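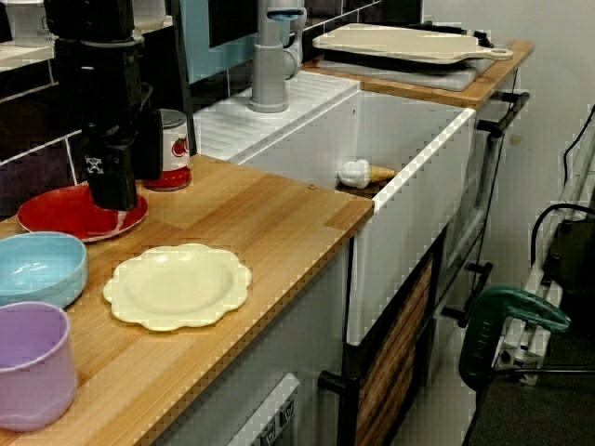
Hi, I'm Arlindo Andrade, and I rent out Fasden, the little house on Litonholm that used to belong to my aunt. I wrote this page after answering the ferry question for what felt like the hundredth time, and it has kept growing. Last tidied up Jun 28, 2026. If your question isn't on it, email me and I'll probably end up adding it!

## Booking and paying

### How many nights do I have to stay?

Two at the very least, and in summer I ask for a full week. I tried single nights my first year and spent the whole season washing sheets. If there's an odd gap between two bookings I'm happy to let it go as a short stay, so it's always worth asking.

### How do I book?

Email me your dates and how many people are coming. I'll write back with a price and hold the dates for a few days while you talk it over with everybody. There's no booking button -- I like knowing who's coming, and I'm hopeless with calendars that update themselves.

### Is there a deposit?

Yes, a quarter of the total when you book, and the rest a month before you arrive. You get the deposit back if you cancel before that second payment is due. After that it depends on whether I can fill the week, and I do try. If the ferry isn't running and you can't physically get to the island, you get everything back for the nights you missed.

### Can we have the whole place for a wedding or a big party?

I'm sorry, no. The house sleeps four people and the septic tank has opinions. I did once let a family put up a tent in the yard for a birthday lunch, and that went fine, so small daytime things are okay if you tell me first.

## Getting to the island

### Do I need a car?

You don't need one, but I'd bring one if you have small kids or a lot of luggage. The house is a little over a mile from the dock, and the last part is uphill. If you're coming on foot, tell me which boat you'll be on and I'll leave the handcart by the ticket shed. It pulls a bit to the left.

### Can I book the ferry through you?

No, you do that with the ferry office. Foot passengers can usually just turn up. Cars are another story, and for the busy weeks you should book your crossing the same day you book the house. Please don't pay for the house and then discover that there's no room for your car. It's happened twice and I felt terrible both times.

### What if we miss the last boat?

Call me. The key is in a lockbox so you won't be stuck outside if you get in the next morning, but I do worry. There's a motel on the mainland side, right behind the gas station, and they're used to people showing up late and grumpy.

### What time can we get in?

Four in the afternoon. Checkout is ten in the morning, which lines up nicely with the late morning boat. If the house was empty the night before you can usually come earlier.

## In the house

### What's in the kitchen?

Pots, pans, plates, sharp knives (really sharp, I do them myself), a big coffee pot and a toaster. There's salt, oil and tea, and usually a few things in cans that earlier guests left behind. Eat whatever you find. Bring any spices you care about, and bring coffee filters, because I always think I've bought them and I never have.

### Is there Wi-Fi?

There is, and it's fine for email and for watching a movie in the evening. It isn't fine for four people on video calls. Cell service is decent upstairs by the window and spotty everywhere else.

### How does the wood stove work?

Open the vent at the bottom all the way, light it with small stuff, and leave the door open a crack until it's going well. Then shut the door and close the vent halfway. The first basket of firewood is on the house. After that, it comes from Ukorwood, the yard near the church, and they'll drop it off the same day if you call before lunch. Don't burn driftwood! It smells wonderful and the salt eats the stove.

### Is the water okay to drink?

Yes. It comes from a well, it gets tested every October, and the latest result is pinned up inside the broom closet. It tastes a little of iron, and some people keep a jug in the fridge to take the edge off. The rain barrels outside hold more than 1,000 gallons between them, so use those for rinsing boots and wetsuits as much as you like.

### Are sheets and towels included?

They are, one set per person. Bring your own beach towels.

### Can I bring my dog?

One dog is fine, and two if they're small and get along. There's no extra charge. I just ask that they stay off the beds, and that you keep them on a leash in the lane during lambing. My neighbor is very patient but there's a limit.

## While you're there

### Where do we get food?

Vieira is the bakery by the dock and it's the first place I go every time I get off the boat. They open early and the good rolls go fast. They also sell milk, eggs, butter and a handful of vegetables. For a real grocery run you'll want to shop on the mainland before you cross.

### Is there anything to do if it rains?

Less than you'd like, to be truthful. There's a shelf of paperbacks, a stack of board games and a 3,000-piece jigsaw puzzle of a harbor that has been started by a lot of guests and finished by two sisters from Ohio. They left me a photo. The old schoolhouse has a small museum that opens most afternoons in summer.

### Can we swim?

Yes, from the little beach at the bottom of the lane. It shelves gently at high tide and gets weedy at low tide. Stay off the north side of the point, where the current is strong even on calm days. My aunt swam every morning until she was well into her eighties, but she never went near the point.

### How long is the walk around the island?

It's 16 miles if you stick to the shore path the whole way. I do it once a year and complain for two days afterward. Most people go as far as the lighthouse and cut back across the middle, and that makes a good half day with a sandwich stop.

### What do we do with the trash?

Food scraps go in the compost bin behind the shed. Glass and cans go in the blue crate, and everything else goes in a bag that you take to the dumpster at the dock when you leave. Put the brick back on the compost lid, please -- the crows know how to open it.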